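Why I finally started labeling the breaker box

So I've been in this house for nine years and until last month I could not have told you which breaker ran the kitchen. The previous owner left a sheet taped inside the door with things like "back lights?" and "DO NOT" written on it. Do not what?? I never found out.

What pushed me over the edge was the dishwasher. It quit in the middle of dinner for eight people, I ran down to the basement with my phone light, and I flipped pretty much everything before I got it going again (and reset every clock in the house along the way, including the one on the stove that I still haven't figured out how to set).

My neighbor Hưng Hứa came over the next morning with coffee and we did it together. I highly recommend doing this with a second person! One of you stands at the panel, the other wanders around yelling. We used our phones at first, but the signal in my basement is terrible, so yelling it was. We plugged a radio into each outlet, turned it up loud, and when the music stopped we wrote down the number. My dog hated every minute.

A few surprises. The outlet on the porch is on the same circuit as the upstairs bathroom, which explains a lot about last Christmas. The garage has its own breaker and so does one single outlet in the hall closet. Just the one! Hưng thinks somebody kept a freezer in there. And 2 of the breakers don't seem to do anything at all, so I've put those on my list for the electrician.

For the labels I started with masking tape and a marker, and that looked awful, so I gave in and bought a little Dustia label maker. I spent way too long picking a font. Then I got carried away and did the spice rack, the fuse drawer and the bin of old phone chargers, and my son asked me to please stop before I got to his room.
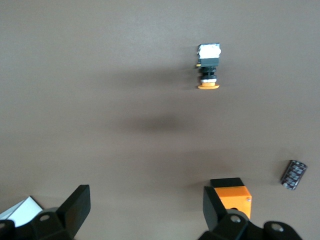
I also typed the whole list up and taped a copy inside the pantry, because when the lights go out I'm never standing next to the panel. The typed version goes room by room instead of by number, so "kitchen, left of sink" is right there when I need it. If you have kids or a house sitter, make them a copy too.

The whole job took us one morning plus a lunch break (leftover lasagna, from the dinner with no dishwasher). I spent roughly 100 dollars, counting the label maker and a decent flashlight that now hangs on a nail by the basement stairs. The electrician is coming in May, and I'm going to ask him about the "DO NOT" sheet. I kept it, just in case.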